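Trays, trays, trays

I have become a tray person. It started in April with a drawer I couldn't close, and now I can't put a screw down on a bare surface without feeling a little guilty. 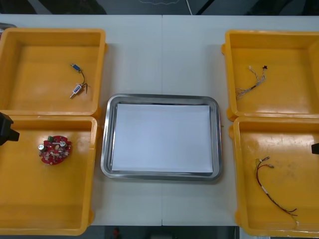
The drawer was the one under the window, and it was where every loose electronic bit in my life had gone to live. Boards, switches, little things with wires coming off them, half a bag of screws from a shelf I no longer own. I'd open it looking for one part, stir it around for ten minutes, give up and order another. Then the new one would arrive and go in the drawer too! I once bought the same connector three times in a single winter.

So I tipped the whole lot out on the floor and sorted it, which took until almost midnight. The worst pile by far was anything with wires attached. Wires find each other. You put two parts down side by side, go make a cup of tea, and when you come back they've tied themselves into something you need a needle to undo. My old answer was to wind the wires tightly around the part, but that bends them right where they join, and I've snapped a few that way. Now they just lie in a tray with room to spread out, and I leave them alone.

Circuit boards get a tray to themselves. I used to stack them in a shoebox with paper napkins in between (I know, I know) and I was forever catching the edge of one on the parts of another. Capacitors stick up more than you think, and they don't love being leaned on. One board, one tray, flat, face up. It eats a lot of table but I can see what I've got.

About the color. I went back and forth for ages between gray and yellow. Gray looked so much smarter in the Tuncer catalog, very grown up. But small dark parts on a gray floor just vanish, at least with my eyes and my lamp, and on yellow they jump right out. A red board on yellow is practically shouting at you. It's not pretty with the curtains - I've made my peace with that.

The metal tray is the one I'd keep if I had to give up all the rest. Stainless steel, shallow, nice rounded corners, wipes clean in two seconds. It goes in the middle where I can reach it from either side, and it's for whatever I'm busy with at that moment. When I finish for the night it has to be empty. I'd say I manage that more often than not. My friend Orhun Uçar, who got me into all this in the first place, keeps his sandwich in his, so I don't feel too bad when I slip.

White tabletop, by the way, big yes from me. My last one was a dark wood pattern and I lost so many tiny screws on it that I started buying them in bags of 139 (why 139? no idea, that's what the Akik shop in Braltdale sells). The white shows every smudge, so I do wipe it down a lot more, but I've hardly lost a screw yet.

What I haven't solved is labels. I tried masking tape on the rims and it curled up within a week. I tried writing straight on the plastic with a marker and then changed my mind about what went where, and spent an evening scrubbing. A set of 66 little clip-on tags from Cultden is sitting in my basket right now, but I haven't measured the rims and I have a feeling they're too thick for the clips. If you've used them on this kind of tray, leave me a comment before I hit buy!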